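Teaching by hand, one part at a time

2018-06-05

Nadège Delaunay has spent most of this spring moving small parts from one place to another without touching them. She works at Pisex, where she runs the sessions in which a person drives a pair of robot arms by remote control and the recordings are used to train them. The job she is working on now is kitting: taking motors, circuit boards, solenoids and cables out of bins and laying them in a tray, ready for someone to assemble.

"People expect the arms to be the hard bit," she says. "The arms do what you tell them. The hard bit is telling them the same thing in the same way for a whole morning."

The boards were the first part she tried, in April. They are round and red, with a hole through the middle, and there is plenty on them that a gripper should stay away from.
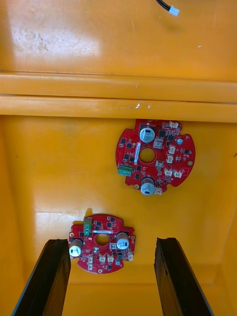 "My first instinct was to go for whatever stuck up highest, so the capacitors. You can lift it that way, but you're putting all the weight on two solder joints. So now we take it by the edge, and if I catch myself going for a capacitor I stop and throw that run away."

She throws away a lot. By the end of May the group had 1,256 runs it was willing to keep. A run is dropped if the operator hesitates too long over a part, or knocks a neighbour and then tidies up after it. Dexter Calloway, who shares the driving with her, would keep more of them. His view is that a robot that has never seen a mistake has no idea how to get out of one. They have agreed to keep the recoveries in a separate folder and argue about it later.

The layout is kept plain. Parts go in bins at either side and the tray goes in between. Before each run the parts are shuffled by hand, so that the arms don't simply learn a list of positions.

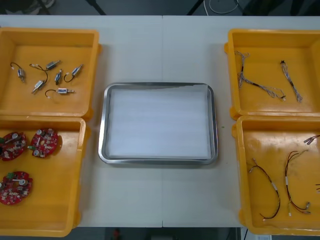 The table between runs, with the lined tray in the middle and the parts in yellow bins.

Delaunay did try guiding an arm directly, holding it by the wrist and walking it through the movement. She gave it up after 10 days. "It's quicker to learn, and I'd still use it for one arm doing one thing. But with two arms you run out of hands. And your own sleeve ends up in every picture the robot is meant to learn from."

With remote control the operator moves a pair of handles and the arms follow. There is a slight lag, and no feeling of weight comes back. New operators squeeze too hard. She gives them 18 practice runs before anything is recorded, and most need all of them.

Cables are still the worst. "A motor stays where you put it. With a cable you pick up one end and the other end has its own plans." The solenoids come somewhere between the two, with a solid metal body and a short lead that can hook on the one next to it.
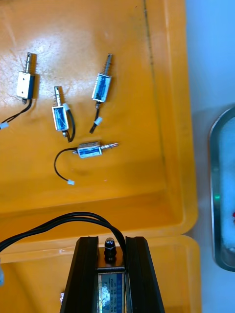

Solenoids in the tray
Seen from the wrist camera

"I pick up the body and ignore the lead," she says. "If you chase the lead you'll be there all day. Then I lift straight up and wait a moment before going across. That pause is on purpose. Yaw looked at the early recordings and said the arm was dragging things sideways, and he was right, because I was."

Yaw Ayaaba trains the models from the recordings. He asked for the pause, and for every operator to start from the same resting position. He also asked for shorter sessions. Nobody now drives for more than two hours, and the runs after lunch are checked twice.

Asked when the arms will do the full kit without her, Delaunay won't give a date. Motors she is happy with. Boards are close. The cables have been moved to the autumn, and she would like a different set of fingers before she starts on them.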